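New write-up from our group on learning to fold clothes from hand-held gripper demos. Short thread on the method and the one result I think is worth your time.

The question was simple. If you have a fixed budget of demonstrations, do you spend it on more garments or on more goes with the same garments? We had 423 demos to split up.

Set A: a few garments, many repeats each. Set B: many garments, few repeats. Same people recording, same bedrooms, same policy trained on both. Only the mix changed.

Testing was on clothes neither policy had seen, in 2 homes that weren't in the training data. Sarmīte Strazds scored every fold from video without knowing which policy she was watching.

Set B did better on trousers and jumpers. On towels there was no real difference - a towel is a rectangle whoever owns it.

The gap was widest on plush and fleece. Set A policies tended to close on the top layer only and drag it, so one leg moved and the other stayed put.

Waistbands were the other weak spot. Gathered elastic pulls the fabric into tight folds and both policies went for those folds as if they were an edge. B did it less often. It still did it.

We re-ran training 4 times with different seeds. The order held each time, though the size of the gap moved more than I'd like.

Still to do: piles. Everything scored so far was one garment laid out flat, with other clothes allowed nearby on the bed. Picking one item out of a heap is a separate problem and we start on that in February.
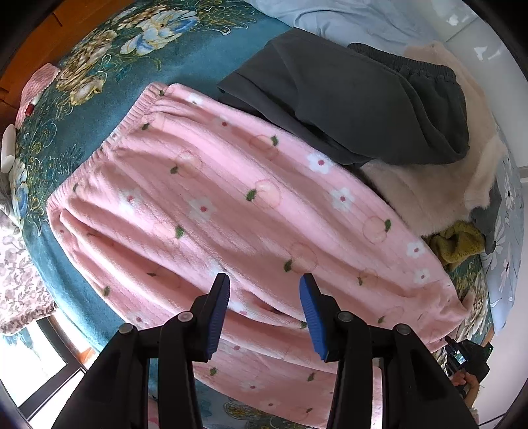
Code and the scoring sheet go up on the Ondwood page on Wednesday. Replies open if you want to argue about the split.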